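# Sourdough by Mail: Stuff People Ask Me

I've been sending out dried starter from my kitchen in Misden for a while now, and the same questions keep landing in my inbox. So I wrote the answers down - feel free to skip around.

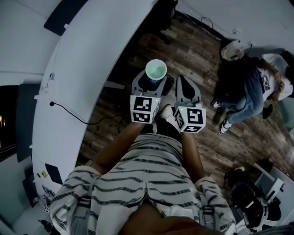 **How much is a packet?**

$17, and that covers postage. If you live in Sondthorpe I'll drop it off myself!

**How do I wake it up?**

Stir the flakes into 50 grams of warm water, wait till they go soft, then add the same weight of flour. Feed it daily. Mine usually gets bubbly by day four or five, but a cold kitchen slows it down a lot.

**It smells like nail polish. Did I kill it?**

Nope, it's just hungry. Pour most of it off and feed it twice a day for a bit.

**Can I use whole wheat?**

Sure! I like rye even better (it gets going faster), but use what you've got.

**Do you ship in summer?**

I take a break when it's hot and start again in September. Orders that come in before then go on a list, and I email you before I mail anything.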